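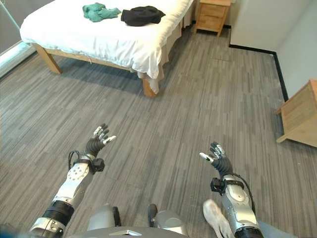

What went wrong with the hand? Its right wrist kept losing its position reading partway through a job, and the arm would then stop or, on two occasions, move when it should have stayed still.

The second of those two moves is the one that got written up. The engineer who runs tidying trials at Rirnov, where a two-armed robot is being taught to handle clothes in a bedroom setup, had stepped in to straighten a shirt. The arm swung outward and caught the engineer's elbow.

"It was a bump and a bruise," the engineer says. "But I was standing inside the line when I should have been outside it, and the arm was supposed to be on hold. So that is two things wrong at once, and we treated it that way."

The hold function was the first thing checked. It worked as designed. When the controller was told to hold, it held the last position it had been given for each joint. The trouble was that the last position was sometimes false.

"The wrist would drop out for a moment and come back with a bad number," the engineer says. "The controller believed it. As far as the software was concerned, the arm was in the wrong place and needed to be put right — so it moved." 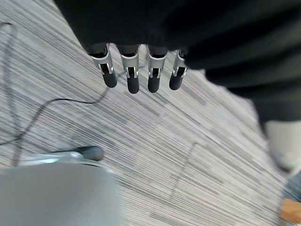
It took seven working days to find the cause, most of them spent on the wrong part. The team suspected the hand first and swapped it for a spare from Jinonent, the supplier. The fault came back the same afternoon. Then they went through the software log line by line and found nothing that lined up with the dropouts except the angle of the forearm.

"That should have told us sooner," the engineer says. "If a fault follows an angle, look at the cable. I've told new people that myself."

The cable in question ran past the wrist with very little slack. Each time the forearm rolled all the way over, the connector was pulled sideways. One pin had worn enough to lose contact under load. On the bench, with the arm straight, it tested fine every time.

The maintenance sheet called for a connector check every 2000 cycles. A cycle on that sheet meant one opening and closing of the hand. Forearm rolls were not counted at all, and picking clothes off a bed takes a lot of them. 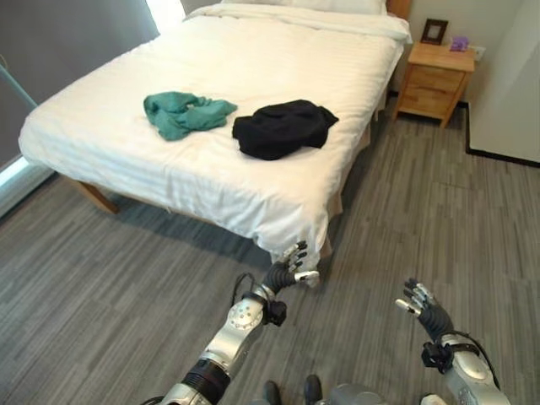 "We had copied the sheet over from the Wan project, where the arms did bin picking and barely rolled," the engineer says. "It was a good sheet for that work. We never sat down and asked what would wear out first in this one."

The connector has been replaced and the cable rerouted with a longer loop. Rolls now get their own counter. The controller rejects any position that jumps farther than the joint could have traveled in the time, and a rejected reading cuts motor power to the arm. The engineer would have liked that rule in place from the start.

Cutting power brings its own trouble, as the arm sags when the motors go off. Ratetti, the shop that does the mechanical work, is fitting a brake at the shoulder, due in May. Until then the speed limit stays low and anyone who needs to touch the clothes presses the stop button first.

"It makes for slow mornings," the engineer says. "People complain about it, me included. The button still gets pressed."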